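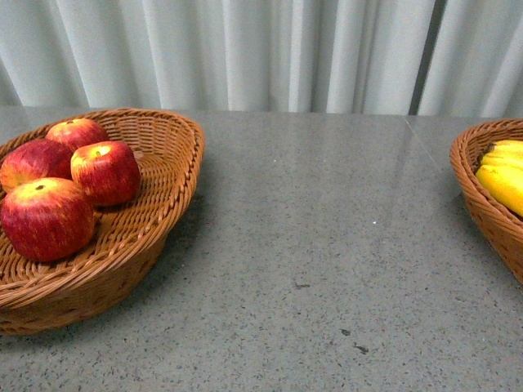

# Keep the apples and the bananas in separate baskets

Most kitchens I visit have one fruit bowl. It sits in the middle of the table and everything goes into it: apples, bananas, a lemon, two kiwis from last month and sometimes a set of keys. I think this is a bad way to store fruit, and I think the fix is cheap. Buy a second basket.

The usual argument for separating fruit is ripening. Apples give off ethylene gas, and so do ripening bananas. Put them together in a deep bowl and the bananas will often go brown sooner than you wanted. How much sooner depends on the kitchen, the season and how ripe everything was to start with. I would not promise anyone an extra week. But a gap of a couple of feet costs nothing, and in a small household that buys one bunch at a time, a day or two matters.

I care more about weight. Apples are hard and heavy. Bananas bruise under their own weight, let alone under four apples. In a shared bowl the bananas end up on top, draped over the rest, and then no one can reach an apple without lifting the whole bunch. People put it back carelessly. By the weekend there are soft spots, and the bunch gets blamed.

## Shallow is better than deep

The baskets should be low and wide. Four apples in a shallow oval basket with half the floor showing may look underfilled to some people. I think it is the right amount. You can see all of the fruit, you can tell when to buy more, and a bad apple has nowhere to hide. In a deep bowl the bottom layer is the oldest layer, and it stays there, because new fruit always gets poured on top.

My neighbor Renata Urbańczyk disagrees with me on this. She keeps a tall ceramic bowl that came from her mother's apartment on Szczepańska, and she says a half-empty basket makes a kitchen look like someone is moving out. She also empties the bowl completely before each shopping trip, wipes it and refills it with the old fruit on top. If you do that, a deep bowl works fine. I have never managed to keep it up past the second week.

## Wicker or something else

A woven basket lets some air in from the sides, and a thick rim makes it easy to pick up with one hand. Crumbs and dust do collect in the weave. I take mine to the sink, tap it upside down and go over it with a dry brush. Natural rattan should not be soaked. Plastic weave can be rinsed, and I don't look down on it. Wire baskets are easier to clean but leave lines on soft fruit, and glass shows every smear.

Matching baskets are nice but not required. What matters is that both fit on the table with room left to eat. If they don't, move one to a shelf, and make it the apples, which can take being forgotten a little longer.

The objection I hear most is clutter. Two things on a table are more than one thing, and I accept that. But a table with two low baskets at opposite ends still has its middle free for plates, mail or homework. The single big bowl takes the middle, and at every meal somebody has to find another place for it. Ours used to spend dinner on top of the washing machine, and some nights it stayed there until breakfast.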